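Do You Really Need a Fabric Shaver?

By Neelam Mittal

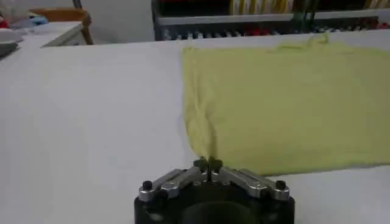 Thin knits crease if you so much as look at them.

I've been told for years that every pilled jumper can be brought back with the right gadget. I have my doubts. The Hevholm shaver cost me $69 and did a fair job on a wool cardigan, then chewed a hole in a T-shirt on the second pass. A disposable razor did much the same for $2, hole included.

Vinegar in the rinse? Every tips page swears by it. I tried half a cup with a load of cotton and couldn't pick the difference.

What I'd stand behind is pretty dull. Turn knits inside out. Wash them cold, on the short cycle, away from jeans and towels. Dry them flat in the shade, and pull the hem straight with your hands while it's damp. If it still needs ironing, use a low setting and a pressing cloth, and lift the iron instead of dragging it.

As for the "colour guard" sheets, I'm yet to see a colour they guarded. An old pillowcase, knotted at the end, makes a decent wash bag.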